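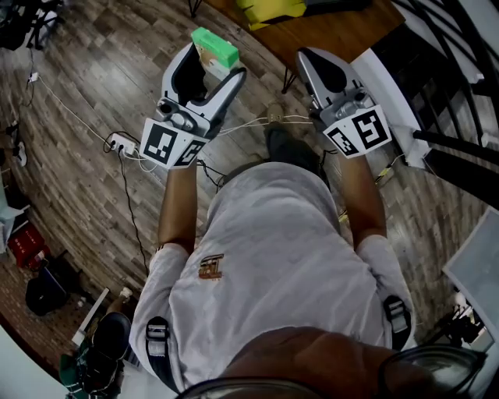

Home gene panels for drug response - worth paying for?

Tamsin_K
Aug 18, 2021
My insurer's newsletter is pushing the Trestness panel, the cheek swab kind that tells you how your liver handles different meds. They want $400 and say it covers 23 genes. I take one blood pressure pill and the occasional allergy tablet. I read the sales page twice and still can't tell what I would do differently after getting the report. Has anyone had a doctor change a prescription over one of these?

quietledger
Yes, once. I had a codeine prescription after dental surgery and it did nothing for me. A hospital test later said I'm a poor metabolizer for CYP2D6, so codeine barely converts to morphine in my body. That went in my chart and I get something else now. But that was one gene, ordered by a doctor, for a reason. Twenty-three genes for a person on one pill sounds like padding.

mudlark916
Disagree a bit. You don't know what you'll be prescribed ten years from now. Your genes won't change, so you pay once and it's on file. If you end up in the ER and they want to put you on clopidogrel, it would be nice to have the CYP2C19 result already sitting there.

quietledger
On file where, though? Mine is in one hospital system. When I moved, the new clinic had no idea, and I had to bring a printout. The ER is not going to log in to a Trestness account.

Tamsin_K
That was my next question. The FAQ says results are "shareable with your care team" and as far as I can see that means a PDF.

bo_in_brurnerberg
I did the Arico one last October and the Trestness one this spring, because I'm stubborn. Same swab routine, and they disagreed on one gene. Arico called me normal, Trestness called me intermediate. I wrote to both. Arico said they look for fewer variants and report "normal" if they don't find any of those. So "normal" meant "we didn't see the ones we checked." I would not stop or change a medicine on the strength of that.

mudlark916
OK, that's fair, but it's an argument for a better test. It doesn't make the whole idea useless.

bo_in_brurnerberg
I didn't say useless. I said I paid twice and my doctor shrugged at both.

hallway_pharm
Retail pharmacist here, 3 years in. What people miss is that genes are only part of it. Grapefruit juice, St. John's wort, other prescriptions, kidney function, age - all of these can matter more than the swab does. I've had customers bring in a glossy report while taking two drugs that clash badly, and the report didn't mention it. Ask for a medication review first. At Sotelo we don't charge for it, and plenty of other stores will do one if you ask.

Tamsin_K
Does the blood pressure pill matter? It's lisinopril.

hallway_pharm
Lisinopril isn't broken down by the liver, it leaves through the kidneys pretty much unchanged. A liver enzyme panel has very little to say about it. Don't stop it or change the dose over anything you read here, obviously.

mudlark916
I'd still do it if I had a family history of bad reactions.

quietledger
Sure, and then I'd ask the doctor to order it, so it lands in the chart and insurance might pay.

Tamsin_K
No family history that I know of. I'm going to skip the kit and ask about the review. If the newsletter people want to explain what "personalized wellness insight" means, I'm listening.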